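Quiénes somos

Volar es una escuela técnica especializada en metrología dimensional y calibración de instrumentos. Imparte formación a personal de laboratorio, técnicos de calidad y operarios de taller que necesitan medir con trazabilidad documentada. El centro principal está en Ovby y dispone de un aula auxiliar en Hudisley.

La actividad docente se organiza en 18 módulos independientes. Cada módulo tiene una carga de 30 horas y combina teoría de errores, cálculo de incertidumbre y prácticas con pies de rey, micrómetros, relojes comparadores y bloques patrón. El laboratorio se mantiene a 20 °C y las piezas se estabilizan antes de cada sesión. Los grupos son reducidos y cada alumno trabaja con su propio juego de instrumentos.

La dirección técnica corresponde a Benedicta Essien, responsable también del procedimiento interno de calibración. Mitali Navaratnam coordina el plan de estudios y la evaluación. Ambas participan en la revisión anual de los manuales, que se publica en enero. 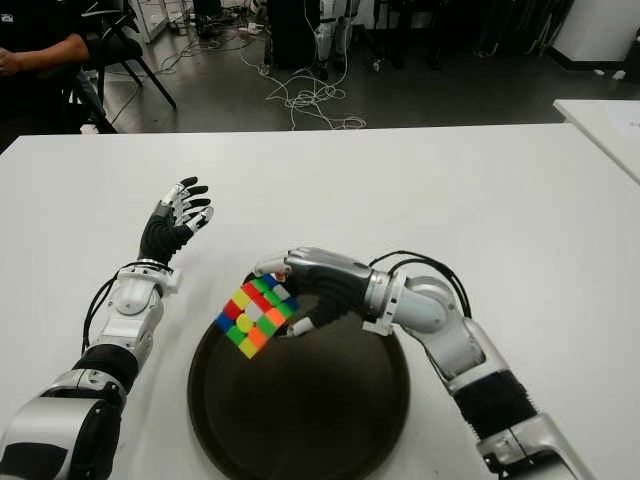
Cubo de Rubik sujeto por una mano robótica sobre una bandeja redonda oscura.

El fondo de prácticas consta de 234 piezas codificadas, con ejes, casquillos, calas y placas de planitud. Cada una tiene ficha propia con valor nominal, tolerancia, historial de mediciones y fecha de próxima verificación. Las fichas se consultan en Sampaio, la aplicación de registro desarrollada en el propio centro, accesible para los alumnos durante el curso y los seis meses posteriores.

Desde la apertura han completado al menos un módulo casi 900 personas. La evaluación incluye una prueba escrita y un informe de medición con su balance de incertidumbre; ambas partes deben superarse por separado. El certificado indica los módulos cursados y los instrumentos utilizados.

La secretaría atiende consultas sobre matrícula y convalidaciones en horario de mañana. Las visitas al laboratorio se realizan los miércoles, previa solicitud por escrito.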